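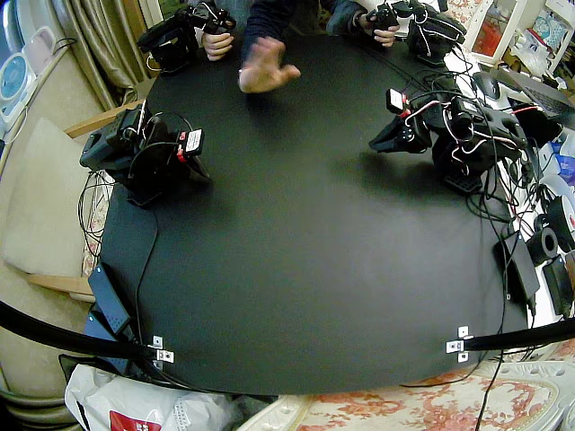

Cuaderno de taller, 30 de octubre de 2019

Comparación de pinzas, segunda vuelta. Hoy he querido repetir las pruebas de abril con la mesa redonda negra, con los dos brazos fijados al borde y los mandos de mano al otro lado. En abril usamos el controlador Fovance y los resultados me parecieron poco claros, así que esta vez todo ha ido con el Skumia, para cambiar una sola cosa a la vez.

Primera observación: el retardo. Con el Fovance el registro daba 68 ms entre el mando y la pinza. Con el Skumia no he medido todavía, hace falta poner la marca de tiempo en los dos lados. La sensación en la mano es mejor, pero la sensación no es un dato y no la pongo en la tabla.

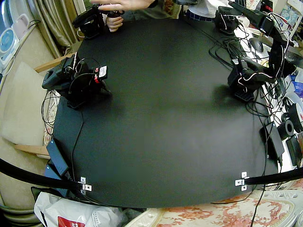
El recorrido de los brazos hay que limitarlo por software. Si el codo derecho sube demasiado, el cable del último servo trabaja con tensión, y en abril ya perdimos un conector de este modo. He bajado el límite superior de la articulación 2 y he guardado el fichero con el nombre de siempre más la letra b. Por favor, no borrar el antiguo.

Pendiente: ordenar los cables de la derecha. Se mezclan los de datos con los de alimentación y cuando busco un fallo pierdo mucho tiempo siguiéndolos con el dedo.

Sobre las cámaras de pinza. El sensor trabaja con poca luz y la superficie sale verdosa, con bastante grano y las esquinas casi negras. Para ver si los dedos cierran centrados es suficiente. Para encontrar un objeto pequeño tengo dudas.
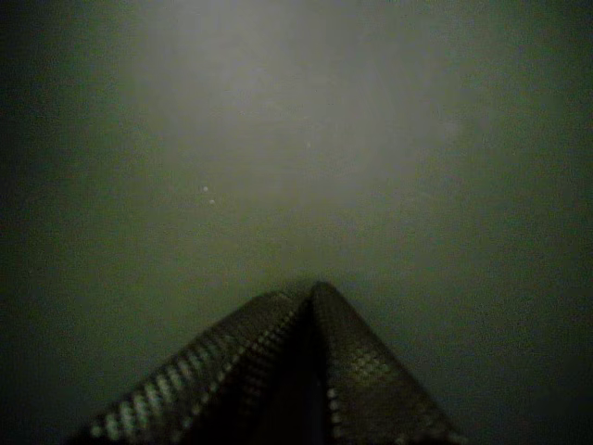 He probado la exposición automática y no me gusta, porque cambia el brillo en medio del movimiento y después las secuencias no se pueden comparar. La dejo fija. Grabadas hasta ahora 433 secuencias; el objetivo que pusimos con Dimitriou era 1368, de manera que falta mucho.

Los dedos con relieve de puntos: la textura ayuda a enfocar, es lo único con contraste en la parte baja de la imagen. Los motitas claras del fondo (¿polvo? ¿migas?) confunden al detector, que las toma por esquinas. Limpiar la mesa y también las lentes antes de cada serie, y apuntar que se ha hecho.
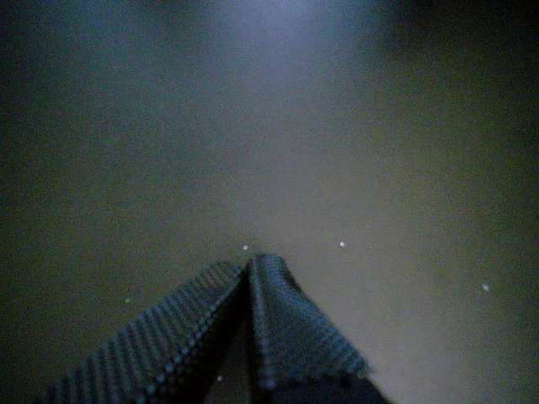

El cierre de los dedos lo quiero revisar con la galga. Una punta puede quedar un poco más alta que la otra y no sé decir si es el montaje o solo el ángulo de la cámara. Si es el montaje, se corrige con una arandela fina debajo del soporte. Si es el ángulo, hay que calibrar otra vez, y entonces las secuencias ya grabadas llevan el mismo error.

Para la próxima sesión: medir el retardo del Skumia, pedir a Sterdale el precio de los dedos lisos para tener con qué comparar, y probar una lámpara lateral con papel difusor.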